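Keep the Hooks, Lose the Coats

2018-09-23

Writing this fast, I have a bus in 40 minutes and I want it out of my system.

My position: a worktop is for work. A coat is not work. Neither is the bag, the strap hanging off the bag, the scarf, the thing you brought in to give to Tahira and then forgot to give to Tahira. All of it goes somewhere else. I've held this opinion quietly for years in every shared room I ever paid for, and I am done holding it quietly.

The wood

We did the surfaces at Cedwood in May. Pale wood, sanded smooth, three evenings of it, Junaid Rind on the sander and me with the cloth and the bad knees. $247 for the oil and the paper and a new pad when the first one shredded. Not a fortune. Split between us it hardly hurt.

But you should have heard people when it was done. Everyone came over and put a hand flat on it. Nighat Jadoon, who has never said a nice thing about furniture in her life, said it was like a clean plate. You get that soft wavy grain, and when the light lands on it one end goes cool and bluish and the other goes peach. I used to think dark wood was the serious choice. Hides stains, looks grown up. I was wrong, dark wood just lets you be dirty in private. Pale wood shows you the crumb.

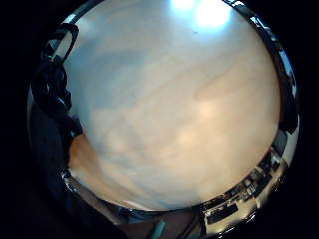 And showing the crumb is the point! You see it, you wipe it, it takes a second. Same goes for a screw that rolled away, or an earring back, or the one small washer you spent half a morning on your knees looking for. On the old brown tables we lost things constantly. Lost them on top of the table, in plain sight, which is a stupid way to lose something.

So it lasted how long, the nice surface? A week and a half maybe. Then the first sweater. Then a sweater with a bag on it. A pile is an invitation, everybody knows this from their own kitchen chair. One thing on the chair means the chair is now a shelf.

What people say back

Shabnam Hayat says I'm being a hotel manager about it. Her argument, and I'll give it fairly: people come in cold, they come in carrying things, the room is there to serve them and not the other way around. Also that the hooks are by the door and the door is a long walk when your arms are full. OK. The second part is true. We have 30 hooks and every one of them is in the wrong place. Whoever put them up was thinking about the door and not about where a person is standing when they get too warm and want the thing off.

Becuase that's when it happens. Not on arrival. On arrival people are quite good, they hang things up. It's an hour later, sun's come round, you peel off the jacket and your hands are busy and you drop it over whatever is nearest and tallest. Then it's there all day. Then you can't find what's under it, and somebody moves it, and now you can't find the jacket either.

Tsion Yilma's answer is a basket for every bench. I like Tsion and I hate the basket. We tried one from Handero, nice enough basket, and it filled up with receipts and one glove. A basket is a pile with sides. Things go in the bottom and stay there untill somebody moves out.

Dark clothes are the worst offenders by the way. A navy jacket on pale wood looks like a hole in the room. You notice nothing else. And it'll swallow anything black you set down beside it, a case, a strap, your phone. I have phoned my own phone under my own coat, so yes, I'm guilty too, put that on the record.
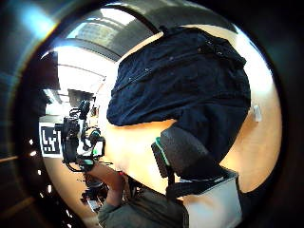
What I'd do instead

Move the hooks. Half of them anyway. Put them at shoulder height on the wall where people stand, two or three together, big ones, the kind that take a winter coat by the collar if the loop is broken. The loop is always broken.

A rail would do it too. Chong has a plain steel one, and there's a Trornis one with a shelf over it that I would not buy, since a shelf above a rail is just another table, only higher.

Then leave people alone. No sign. I've lived under signs, the sink at my last place had four of them and it was the filthiest sink in the building. If the hook is closer than the bench, they'll use the hook. If it isn't they won't, and no amount of me sighing will change it, I've tested the sighing.

And wipe down at the end of the day. Whoever is last. Dry cloth, two minutes, don't spray anything on the oil, please, it goes cloudy and then Junaid gets the sander out again and we all breathe it for a week.

Shabnam wants to put this to everyone before we drill. Fine. I'll bring the drill.

Bus.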